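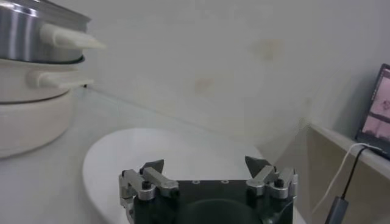
Questions I get asked a lot

Do you really cook for a whole week in one go?

Nearly! I do a big batch every other weekend and freeze most of it, then top up with fresh veg as I go. It started when I moved to Vultthorpe and the nearest decent shop was 9 miles off, and I've never got out of the habit.

What freezes well?

Soups, stews, dal, bean chilli, cooked rice (cool it quickly and get it straight in). I'd leave out anything with big chunks of potato - they go grainy and sad. Cream sauces can split too, though a good stir over a low heat usually brings them back.

How long do you keep things?

Three months for most meals. I once ate a two-year-old lentil soup and lived, but it tasted of freezer.

Can I halve your recipes?

Yes, nearly all of them. Watch the liquid though, as a small amount in a wide pan boils away much faster. Start checking ten minutes early.

Where's the aubergine recipe gone?

Still here, I just renamed it. Look for Fasorura stew in the list (it's a name my aunt made up for it, so please don't write in asking which country it's from).

Do you use a slow cooker?

I had one and gave it away. A heavy pot on the smallest ring does me fine.

Are you sponsored by anyone?

No. Cimix sent me a bag of spice blends in April and I said so in the post. I buy everything else myself.

How many recipes are on here?

1,514 at last look, which is a silly number and explains why the search is so slow. I'd like to get to 2,000 and then have a lie down.

Can I share a recipe on my own site?

Please do, with a link back. Just don't copy the whole post, photos and all.

I left a comment and it hasn't shown up?

I check them by hand in the evening, usually after 9, so give it a day or 2. If it's still missing after that, try again without any links in it.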